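세탁실의 물은 어디로 가는가: 임대주택 공용 세탁 설비를 다시 설계한 사람의 이야기

Omholm 단지의 공용 세탁실은 지하 1층 북쪽 끝에 있다. 설비 엔지니어 Zdeňka Čierny는 이 방을 세대용 세탁실이 아니라 소규모 급배수 시설로 분류한다. 그는 설계사무소 Saltwood에서 주거용 건물의 급수, 배수, 환기를 맡고 있으며, 지난 몇 년은 대부분 오래된 임대주택의 공용 설비를 고치는 일에 썼다. 인터뷰는 토요일 오전, 기계 가동이 적은 시간에 현장에서 진행했다.

첫 질문은 배수였다. 이 건물에서 세탁실 개보수가 시작된 계기가 바닥 배수구 역류였기 때문이다.

"역류 신고가 들어오면 대부분 관 막힘부터 의심합니다. 여기서는 막힘이 원인의 일부였고, 나머지는 동시 배수량 계산의 문제였습니다. 원래 배관은 펌프 배수 유량이 훨씬 작은 기계를 기준으로 잡혀 있었어요. 기계는 두 번 교체됐는데 입상관과 횡주관은 그대로였습니다."

Čierny의 설명에 따르면 세탁기는 배수 시간이 짧고 순간 유량이 크다. 하루 총사용량으로 관경을 정하면 평균은 맞지만 첨두 유량에서 관이 만수 상태가 된다. 만수가 되면 통기가 끊기고, 통기가 끊기면 가까운 트랩의 봉수가 빨려 나간다. 입주민이 먼저 알아차린 것은 물이 아니라 냄새였다고 한다.

"봉수가 깨진 트랩은 육안으로 잘 안 보입니다. 바닥 배수구 덮개를 들어내고 깊이를 재야 합니다. 관리사무소에는 탈취제를 사 둔 기록이 있었고, 봉수 깊이를 잰 기록은 없었습니다."

그가 택한 방법은 횡주관의 관경을 한 단계 키우고 세탁기 열마다 통기관을 따로 세우는 것이었다. 바닥 배수구에는 급수식 봉수 보충 장치를 달았다. 장치는 Altetti 제품을 썼는데, 선정 이유를 묻자 그는 교체 부품을 지역 창고에서 바로 구할 수 있었다는 점 하나만 들었다.

공사 도면에는 관경을 더 키운 대안도 남아 있다. 왜 채택하지 않았는지 물었다.

"관이 크면 안전하다고 생각하기 쉬운데, 배수 횡주관은 유속이 떨어지면 보푸라기와 세제 찌꺼기가 바닥에 가라앉습니다. 세탁 배수에는 섬유가 많이 섞여요. 관경을 키우면 경사도 같이 검토해야 합니다. 지하층 천장고가 모자라서 경사를 더 줄 수 없었고, 그래서 중간 안을 골랐습니다."

보푸라기는 그가 여러 차례 되돌아온 주제다. 배수관 앞단에는 탈착식 스트레이너를 설치했고, 청소 주기는 처음에 26일로 잡았다. 숫자가 어중간한 것은 시운전 기간에 차압을 측정해 역산한 결과라서 그렇다. 관리사무소는 달력에 맞춰 매달 한 번으로 바꾸자고 했고, Čierny는 동의하지 않았다.

"한 달은 길이가 일정하지 않고, 담당자가 휴가를 가면 다음 달로 넘어갑니다. 일수로 적어 두면 밀린 날이 기록에 남습니다. 저는 그 기록이 필요했습니다."

결국 주기는 그대로 유지됐다. 스트레이너 청소 일지는 기계실 문 안쪽에 걸려 있으며, 취재 당일 기준으로 빠진 칸은 없었다.

급수 쪽으로 넘어가면 문제의 성격이 달라진다. 급수 밸브가 급히 닫힐 때 생기는 수격이 위층 세대까지 소음으로 전달되고 있었다. 소음 민원을 처음 정리한 사람은 입주민 Thitima Boonyarit이다. 그는 1층에 살고, 야간 근무가 잦아 낮에 잔다.

"관리사무소에서는 층간소음이라고 했어요. 그런데 소리가 늘 같은 간격으로 났습니다. 사람은 그렇게 규칙적으로 걷지 않잖아요. 그래서 시각을 적기 시작했고, 세탁실에 내려가서 기계가 물을 받는 시각과 맞춰 봤습니다."

Boonyarit의 기록은 공책 한 권 분량이다. Čierny는 그 기록이 진단 시간을 크게 줄였다고 말한다. 급수 시작이 아니라 급수 종료 시점에 소리가 몰려 있었으므로 원인을 밸브 폐쇄로 좁힐 수 있었다는 것이다. 대책으로 지관마다 수격 흡수기를 달고, 배관 지지대의 금속 접촉부에 방진재를 끼웠다. 감압 밸브의 설정값도 낮췄다.

"수격 흡수기는 밸브 가까이에 있어야 효과가 있습니다. 기존에도 흡수기가 하나 있기는 했는데 주관 입구에 달려 있었습니다. 그 위치에서는 거의 하는 일이 없어요. 그리고 공기실 방식이라 내부 공기가 이미 물에 녹아 없어진 상태였습니다."

Boonyarit에게 지금은 어떤지 물었다. 소리는 남아 있지만 잠을 깰 정도는 아니라고 답했다. 건조기 문 닫는 소리가 오히려 더 잘 들린다고 덧붙였다. 이 부분은 공사 범위에 없었다.

환기는 예산이 가장 많이 깎인 항목이다. 초기 안에는 열회수 장치가 있었으나 최종안에서는 빠졌다. 건조기 배기는 개별 덕트로 외벽까지 뽑고, 실내 환기는 습도 연동 배기팬이 맡는다. 팬은 상대습도 설정값을 넘으면 고속으로 전환된다.

"열회수를 뺀 것은 지금도 아쉽습니다. 다만 건조기 배기에 열교환기를 넣으면 보푸라기 관리가 한 군데 더 늘어납니다. 이 건물의 관리 인력으로는 그걸 감당하기 어렵다고 봤습니다. 필터가 막힌 열교환기는 없는 것보다 나쁩니다. 배기 저항이 올라가서 건조 시간이 길어지고, 화재 위험도 커집니다."

덕트 길이에 대해서도 그는 까다롭다. 굴곡부 하나를 직관 몇 미터에 해당하는 저항으로 환산해 합산하고, 그 값이 건조기 제조사 허용치를 넘으면 기계 배치를 바꾼다. Omholm에서는 건조기 3대를 외벽 쪽으로 옮겼다. 그 결과 세탁기와 건조기가 마주 보게 되었고, 가운데에 작업 통로가 생겼다.

통로 폭은 설계 회의에서 가장 오래 다툰 치수였다. 선반 깊이를 600밀리미터로 잡으면 젖은 빨래를 바구니째 올려 둘 수 있지만 통로가 좁아진다. 깊이를 줄이면 휠체어 회전 공간이 나오는 대신 바구니가 선반 밖으로 튀어나온다. 운영 측을 대표해 회의에 참석한 Teresa Górecki는 선반을 아예 없애자고 했다.

"선반이 있으면 물건을 두고 갑니다. 두고 간 물건은 누군가 치워야 하고, 치우면 항의가 들어옵니다. 저는 그 전화를 받는 사람이라서 선반에 반대했습니다."

Čierny는 반대로 선반이 없으면 바구니가 바닥에 놓인다고 봤다. 바닥에 놓인 바구니는 배수구를 덮고 통로를 막는다. 절충안은 벽 한 면에만 고정 선반을 두고, 맞은편에는 접이식 받침을 다는 것이었다. 받침은 건조기 사이의 빈 벽에 붙었고 쓰지 않을 때는 수직으로 접힌다. 고정 선반의 깊이는 원안대로 600밀리미터다.
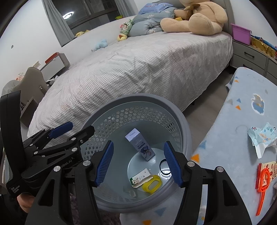
Górecki는 지금도 선반을 좋아하지 않지만 전화가 늘지는 않았다고 했다. 그가 더 신경 쓰는 쪽은 예약 체계다. 예전에는 종이표에 이름을 적었고, 지금은 Yokoyama의 예약 단말기를 쓴다. 단말기는 기계 전원과 연동되어 예약이 없는 시간에도 빈 기계를 바로 쓸 수 있게 설정되어 있다.

"처음에는 예약한 사람만 쓸 수 있게 했습니다. 그랬더니 예약만 하고 오지 않는 경우가 많았어요. 시작 시각이 지나고 일정 시간 안에 문을 닫지 않으면 예약이 풀리도록 바꿨습니다. 이 설정을 찾는 데 설명서를 꽤 뒤졌습니다."

예약 체계는 배수 설계와도 관련이 있다. 시작 시각이 정시에 몰리면 배수도 같은 시간대에 겹친다. Čierny는 예약 간격을 기계마다 조금씩 어긋나게 배치해 달라고 요청했다. 관경을 키우지 못한 부분을 운영으로 보완한 셈인데, 본인은 이런 표현을 달가워하지 않았다.

"운영에 기대는 설계는 담당자가 바뀌면 무너집니다. 그래서 시차가 전혀 없는 조건으로도 계산했습니다. 그 조건에서 관은 81퍼센트까지 찹니다. 만수는 아닙니다. 시차 운영은 여유를 더 두려고 넣은 것이고, 꺼져도 역류는 없어야 합니다."

마지막으로 유지관리 문서에 대해 물었다. Saltwood는 준공 때 도면과 별도로 얇은 운전 지침서를 넘긴다. 밸브마다 번호가 있고, 번호 옆에는 닫았을 때 물이 끊기는 기계가 적혀 있다. 작성은 같은 사무소의 Sławomir Baran이 맡았다. 그는 지침서에서 설명 문장을 최대한 덜어 냈다고 한다.

"물이 새는 상황에서 문단을 읽는 사람은 없습니다. 밸브 번호, 위치, 돌리는 방향이면 됩니다. 이론은 뒤쪽 부록에 넣었습니다. 부록은 Zdeňka가 썼고, 본문보다 깁니다."

Čierny는 부록이 길다는 점을 인정했다. 다만 봉수 깊이 측정법은 본문으로 옮겨야 했다고 말했다. 7월에 개정판을 낼 때 반영할 예정이며, 스트레이너 차압의 기준값도 그때 다시 검토한다. 시운전 때 측정한 값은 겨울철 자료여서 여름 침구 세탁량이 반영되어 있지 않다.

인터뷰가 끝난 뒤 그는 바닥 배수구 덮개를 하나 열고 자를 넣어 봉수 깊이를 쟀다. 값은 기준 안에 있었고, 그는 일지에 숫자와 시각을 적었다.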